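Folding a football-type top so the sleeves stay put?
Posted by Marwa Radwan

I've got a pile of red and white tops to fold for my son's club and the sleeves are driving me mad. I lay one flat, tuck the sleeve over, and by the time I've turned the body in it's all gone skew. Shop-neat would be lovely – I'd settle for stackable!
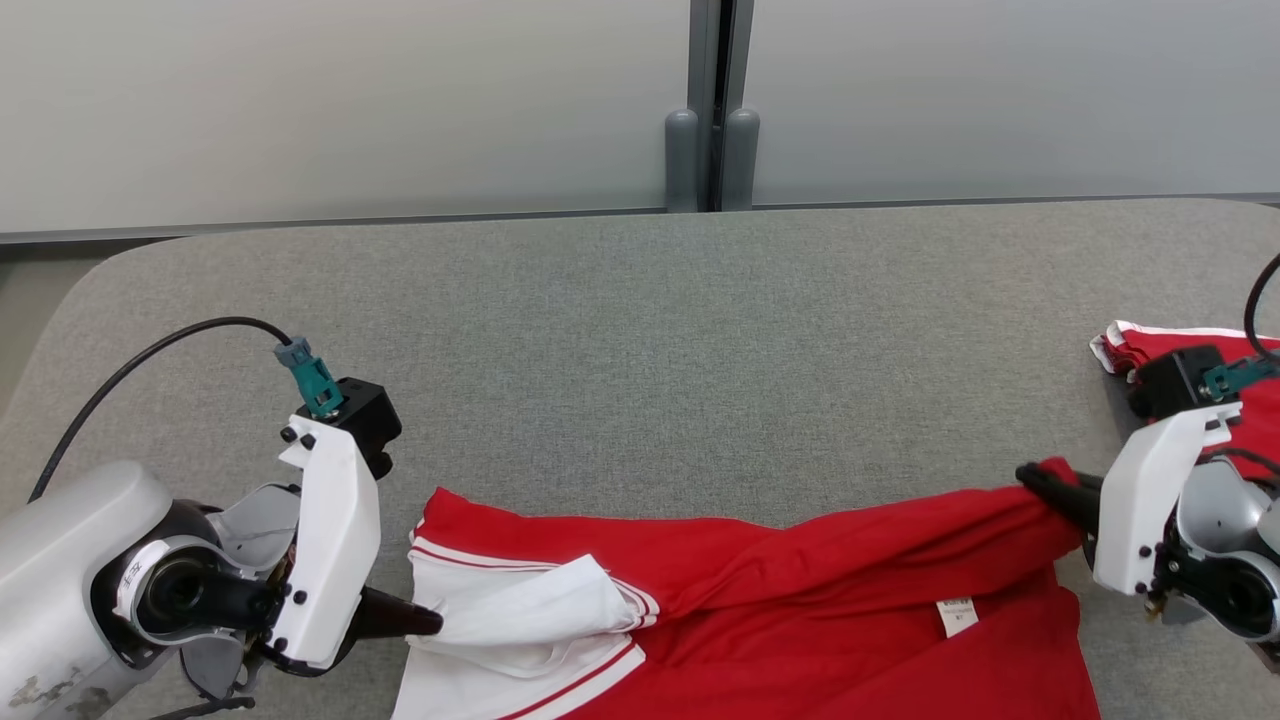 Sleeve folded over, body still bunched up.

Any tips? I've got over 9 left to do.

Kider
Smooth the body out before you go near the sleeves. If the middle is twisted like yours, the sleeve will follow it every time. I do mine face down, one side in to the middle with the sleeve laid back along it, then the other side, then up from the hem in 2 folds. Shiny ones need a flat hand on them for a bit – a big book works too.

Soliman
I just roll them tbh. Takes less room in the drawer.

Vonia
Same as Kider, but mind the care label, it can leave a little lump if you fold right on it.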